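I have spent most of June teaching a robot to take the cap off a marker, and I want to write some of it down before I forget how little I knew at the start.

Our setup at Flarnberg is simple enough. There are two arms side by side on a bench, and a pair of lighter arms that I hold and move. Whatever mine do, theirs do, a hair later. You sit there like somebody driving a very slow puppet, and the whole thing gets recorded so the model can learn from it afterward. We call the rig Sowa, and I'm fonder of it than I should be.

My first batch was 60 tries at the marker, and I kept only 34. The rest I threw out, mostly for dithering. I'd get both grippers onto the marker, lose my nerve, let go with one side, and come back in from a different angle. A person watching would understand what I was after (I hope!), but the model just learns to dither along with you.

Ailbhe Ó Néill, who got me into all this back when we shared an office in Flellport, told me to stop practicing on the arms for a while and go do the task with my own two hands, slowly, over and over, with a camera up by my eyes. So I did that at home in the evenings, and it was far more useful than I expected. I had been trying to pull the cap straight off. My hands, left to themselves, like to give it a little turn first, and my thumbs do a lot more of the work than I'd have guessed. The grippers don't have thumbs, of course, but they can manage a turn, and once I started adding one my tries got much smoother.

The other thing I picked up was where to hold the marker. I bring it up over the paper before I open it, so the drawing hand has hardly any distance to go. On the rig I'd been uncapping way over by the holder and then making this long, wobbly trip back across the bench. Next up is getting the cap back on, which I'm dreading a bit, and after that we'll try switching colors.

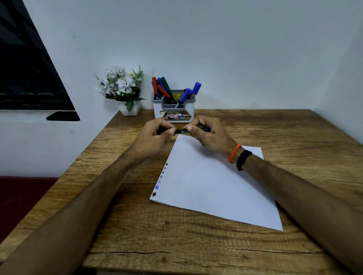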